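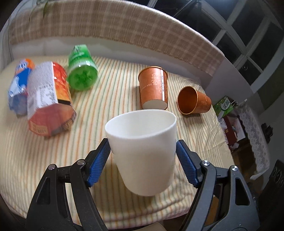 Slide 1. Paper cup held upright between ribbed pads.

Planning the second equipment round: hand-held grippers, spares and storage
Sivisgate internal talk, 5/27/26
Speaker: Si-eun Song

Opening. Thank the Srisuk group for the room. State the scope straight away: purchase and running costs of hand-held grippers for demonstration recording. Robot arms are a separate budget line and are deferred to the October round. Questions on arms go to the end.

Slide 1 notes. Start with the task, then the price. A paper cup is cheap to replace and deforms under light pressure, so it shows up a worn pad early. The wear parts are the finger pads and the pivots. Neither was itemised in the first budget. Both came out of general stores, and we can't reconstruct what was spent.

Slide 2. Cost structure (table, no picture). Read the headings only. Capital: grippers, chargers, cases. Recurring: pads, screws, straps, cleaning, data storage. Labour: operator time, setup, checking. Point out that labour is the largest line in every scenario and that no supplier quote includes it. Anyone comparing quotes on unit price is comparing the smaller part of the spend.

Slide 3. Spares. The proposed allowance is $1,074 per site per year, made up as follows: pads and fasteners $304, the remainder split between cables, cases and one replacement handle. Onen will hold the price if the order goes in as a single line. Toton quoted per call-off, with freight on each. For a site that orders rarely the Toton terms are better. We are not that site. Recommend Onen, with a review in October.

If asked about printing pads in-house: costed, rejected. The material is inexpensive but the batches varied in hardness, and an unrecorded change in pad hardness makes the recordings harder to compare.

Slide 4. Props and site stock. Pause here, people underestimate it. Household objects should be a budget line with a code. Mixed shapes are needed: cups, bottles, cartons, jars. Crushed or leaking items get replaced, and receipts from a supermarket don't pass through purchasing without a code. Ask Finance for one before the order is placed.

Slide 5. Pairs or singles.
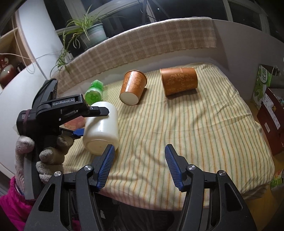
Dong-hyun Chae asked at the dry run whether the budget should be written per gripper or per pair, and argued for pairs, on the grounds that a site with one unit out for repair can't record any two-handed task and its operator hours are lost anyway.

Response: agreed, and the figures have been reworked. The unit of purchase is now the pair. Every site gets 2 pairs, the second held charged and calibrated. The increase in capital is offset in part by dropping the express repair contract. Show the revised total, leave the old one in the backup slides.

Also mention clothing. Gloves and long sleeves change how the handle sits in the hand. If operators will be wearing them, the handle and strap should be tried that way before the order is signed. It costs an afternoon.

Slide 6. Lead times. 55 days from order to delivery on the Onen quote, excluding customs. Acceptance testing has to be added to that. Each unit is checked for finger alignment, full travel, camera focus and clock sync, and any unit failing clock sync goes back without further testing. Do not book operators against the delivery date. Book them against the acceptance date.

Slide 7. Data storage. Keep short. Two-handed sessions produce a stream per gripper, so storage moves in step with the change on slide 5. The storage estimate in the handout still assumes single units and is low. Corrected sheet to be circulated by Si-eun after the talk.

Slide 8. Decisions requested today:
Approve purchase by the pair.
Approve the spares allowance as an annual line for each site.
Open a cost code for props.
Name one person per site to sign acceptance sheets.

Backup A: Toton freight terms in full.
Backup B: old single-unit total.
Backup C: depreciation. Only if Finance raises it. Pads and straps are expensed, handles and cases sit on the asset register.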